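3.2. Equipamiento doméstico y hábitos de cocción

La encuesta se administró en 400 hogares de los distritos de Prasorlow y Grusine. De ellos, 200 cocinaban con gas de red y el resto con bombona o electricidad. Siguiendo la propuesta de De Smet, se preguntó por separado por el aparato instalado y por el aparato que se usa a diario, dado que en las viviendas de alquiler ambos no siempre coinciden. Las encimeras de gas de dos fuegos resultaron ser el tipo más frecuente en cocinas de menos de seis metros cuadrados (figura 4).

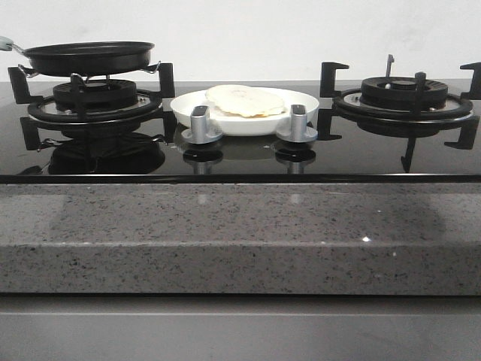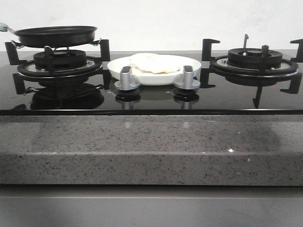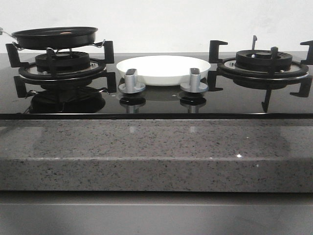
Figura 4. Encimera de gas de dos fuegos con superficie de vidrio negro, encastrada en una superficie de trabajo gris moteada.

El tamaño de la cocina condiciona el número de preparaciones simultáneas, pero no explica por sí solo el tiempo total de cocción. En los hogares de una o dos personas, la comida principal se resuelve con un único recipiente en 92 de los casos registrados, con independencia de los fuegos disponibles. Los hogares con menores a cargo declararon sesiones más largas y un uso más regular del horno, sobre todo en invierno.

Los diarios de consumo recogieron 671 comidas. Se excluyeron las anotaciones sin hora de inicio y las correspondientes a comida recalentada, que Kollár trata como categoría propia. La codificación se hizo en dos rondas; los desacuerdos se concentraron en los guisos preparados la víspera, para los que se adoptó la fecha de cocción y no la de consumo. La recogida terminó en junio, por lo que los datos no cubren los meses de verano. La relación entre estas variables y la renta del hogar se examina en el apartado 3.3.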